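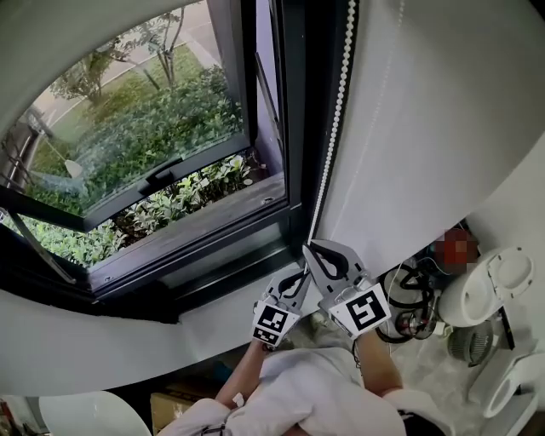 Speaker notes: Pricing what you sew
Small makers' evening, May 15, 2019
Ayodele Akande

Slide 1. Title

Good evening. Thank Ronaldo Cabanatuan for the invitation and for printing the handouts. Say my name slowly, people always want to write it down correctly.

I make bags and pouches from cotton canvas under the name Wirico. I sell at markets and in one shop, and also online. Tonight I talk only about price. I will not talk about patterns or machines, but you can ask me after.

Ask the room: who has sold something this year and lost money on it? Wait. Do not fill the silence. Put my own hand up first.

Slide 2. My first price

Tell the story of the first tote. I looked at a tote in a department store and I made my price a little lower, so that people would choose mine. I sold 9 at the first market and I was very happy on the bus home. Then in February I sat down with the receipts, and I saw that the lining alone had eaten most of the money.

Keep this short. Last time I told it too long and had to run through the last slides.

Slide 3. What goes into one bag

Read the list from the slide, with a small pause after each line:

Outer fabric
Lining
Interfacing
Zipper, thread, label
Strap webbing and hardware
Tag and wrapping paper
My hours

People forget thread, because one spool lasts long. But I bought a lot of thread last year. I now divide the cost of the spool by the number of bags I finish from it. The result is a few cents, and I write it down anyway.

People also forget waste. When I cut a round bottom, the corners are lost to me. I paid for those corners. I count the fabric as the full rectangle and if I later make key rings from the scraps, that is a small present to myself.

(If somebody asks about fabric bought on sale: I use the normal price in my sheet. When the sale fabric is finished I must buy the next one at the normal price, and my customer will not understand why the same bag became more expensive.)

Slide 4. The hours

This is the slide where I want to spend the most time.

I used a kitchen timer for one whole month. I started it when I took out the scissors and stopped it when the bag was pressed and tagged. The Travmont pouch, my smallest item, I believed to be a twenty-minute job. The timer said much more. I was not counting the pressing, and I was not counting the zipper that I had to unpick and sew again.

Then say: and this is only sewing. Answering messages is also work. Going to the post office is also work. Taking photos of the bag on a chair, then on a table, then on the chair again.

How I do it now: I put the sewing hours into the price of each item. The other hours I add up for the month and share between all the items I sold. The formula is on the handout, page 2. Do not read the formula out loud. Nobody can follow a formula by ear, and in my accent even less.

Let people laugh here if they want.

Slide 5. An hourly wage for yourself

Choose a number you would pay to another person. I asked myself what I would pay a neighbor to sew for me, and I was ashamed to pay her what I was paying me.

You can start lower and raise it. But write a number. An empty box becomes zero.

Slide 6. Selling through a shop

The shop is called Olatunji and it takes part of every sale, as is normal. Explain consignment and wholesale in simple words:

Consignment: the bag is still mine until somebody buys it.
Wholesale: the shop buys it from me now, for less.

If your market price leaves no room for the shop, you cannot sell to shops. I learned this with the backpack. The shop owner liked it, she offered me wholesale, and I had to say no because I would lose on each one. I went home and made the calculation again, and the backpack is now $119. Fewer people buy it. I earn more from it than before.

Show the backpack now. Pass it around. Ask to have it back before the break!

Slide 7. When a person says it is too expensive

Three answers I use:

"Thank you for looking."
"I have a smaller one in the same fabric."
"It takes me most of a day to make."

I do not lower the price at the table. A customer who paid the full price in the morning may be standing behind.

With family it is harder. I have a family price, it is written on my list, and it covers materials. After that I do not discuss.

Slide 8. Raising prices

I raised all prices at once, on one day, with new tags. I told my regular customers one week before. One person wrote an unhappy email. Two people wrote to order before the change.

Mention Flesetti, the weekend market, where I tested the new tags first. I took $573 over the weekend. Before the change a good weekend there was less, with more bags carried home by customers and fewer by me. Check if this sentence is clear, maybe say it differently: I sold fewer bags and had more money.

Slide 9. Homework

Take one product only. Fill in the sheet for it this week. Use a timer.

Questions

Repeat each question into the microphone before I answer. If the question is about sales tax, say that I am not an accountant and give the number of the county small business office, it is at the bottom of the handout.

If there is no question, ask Ronaldo to tell how he prices his leather belts. He has agreed to this.

Bring: backpack, two pouches, old tags and new tags, handouts, water, adapter for the projector.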